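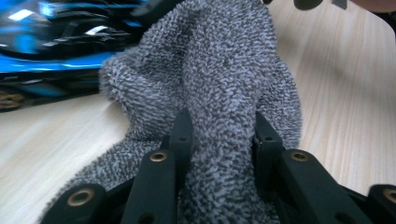 Figure 2. Grey sock of looped knit, bunched and folded, with the middle part pulled upwards.

3.2 Soft items

In the first part of the study we asked the households in Skiltach and Beltside to write down each thing which they put back in its place in the evening. The 118 households returned lists with 2318 entries. The lists were kept on paper, on the kitchen wall or near the front door, and were collected by us in March 2022. We sorted the entries into 3 groups: soft items, hard items, and items which have both soft and hard parts, such as a school bag or a shoe.

The soft items gave us the most difficulty in sorting. A plate is written as "plate" by almost everyone, but a small piece of textile receives many names. The same household can write "cloth", "rag", "duster" and "old towel" on different evenings, and we do not know whether these are one thing or several. We decided to keep the word of the household in the first column and to put our own word in the second column. Where no decision was possible, the second column says only "small textile".

Socks are a special case inside this group. They have a fixed name, but they do not have a fixed shape. A sock on the floor may be flat, rolled, turned inside out, or pressed together into a lump, as in Figure 2, where the folds hide the outline which we normally use to know a sock. With a thick looped knit this is stronger than with a thin one. Several households noted that they took a thick sock for a cleaning cloth until they had it in the hand. In the first version of our form, which we tried in January with a few families, there was no place to write such mistakes. We added a line for it afterwards, and it became one of the most used lines of the form.

The shape is also of importance for the place where the sock goes. When it is bunched, most people do not open it before carrying it. They take it at the point which is nearest to them and bring it as it is to the basket or the machine. The opening and pairing come later and are done often by a different person. For this reason we counted "picking up" and "putting in order" as two separate steps for textiles, although for hard items one step was sufficient.

A short remark on colour is necessary. Grey textiles were mentioned in the comments more often than we expected, and always with the same complaint, namely that one grey thing looks like another grey thing. Some households have changed to coloured cleaning cloths for this reason only. We did not ask about colour in the form, so we cannot say more than this.

3.3 Soft and hard items on one surface

A table is seldom cleared of one kind of thing only. In the lists from Beltside, where many flats have the dining table in the same room as the play corner, a textile and a toy are very often written one below the other, with the same hour beside them. Typical pairs are a napkin and a building block, a bib and a spoon, a duster and a toy car. We call these "mixed entries". They are interesting because the two things go to two different places, and the person must decide whether to walk one time or two times.

For the description of mixed entries we used a pair which can be repeated easily: a grey cloth, crumpled, and a blue toy car with dark wheels. The cloth hangs down when it is held and its lower corner moves away from the point of holding. The car keeps its form, and where it points is always clear.
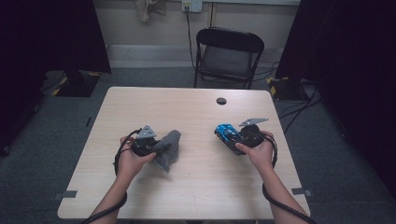 3.4 Order of clearing

We looked next at which thing is taken first. The instruction on the form was to number the entries in the order of taking, but not all households did this, and we used only the lists with complete numbers. In these lists the toy usually comes before the cloth. The written comments give different explanations. Some parents say that the toy is taken first so that the child sees the play is finished. Others say that the cloth must stay to the end as it is needed for wiping. Both are reasonable, and we had no means to separate them.

There is a second pattern – smaller, but present in both places – in which the two things are taken in the same moment, one in each hand. This was written mostly for small tables, where a person can reach both things without moving the feet. It saves a step at the table but not always on the way, because the hands are then full and a drawer or a lid cannot be opened. Households with open boxes on the floor did not have this problem. Households which use the Cutano boxes with lid wrote that they put down the cloth again on the chair in order to open the box, and that the cloth then remained on the chair until the next day. We found the chair named as a resting place for textiles in many lists, and we think it should have a column of its own in further work.

The older guideline for home order, which is known in our field as the Ruotsalainen sheet, recommends to clear all textiles of a room before any other thing. Our lists do not follow this. The sheet was written for the weekly cleaning, when textiles are collected for washing in any case, and perhaps it should not be applied to the evening, when one cloth and one car are lying on the table and everybody is tired. We mention it here as it was given to the households together with the form, and some of them had it on the wall.

3.5 When an item counts as put away

The last question of this part is a simple one, but it took a long discussion. A car which is standing on the table has a stable position, and it can be regarded as "parked" there, to use the word of one child. A crumpled cloth on the same table gives another impression. It is equally at rest, but most adults regard it as something left behind. Our rule was that an item is put away only when it is in the place that the household has named for it at the beginning, whether it looks tidy or not.
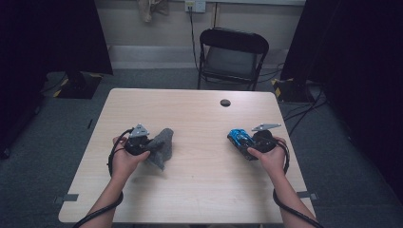 One respondent from Beltside did not agree with this rule and wrote on the back of her form that a cloth which is folded over the edge of the sink is put away for her, also if the named place is the drawer, and that nobody in her family would fold it first and then carry it to the drawer damp. We accepted her remark and marked such entries with a small "f" for folded. The entries with this mark are kept with the soft items, but they are left out when the order of clearing is compared between Skiltach and Beltside.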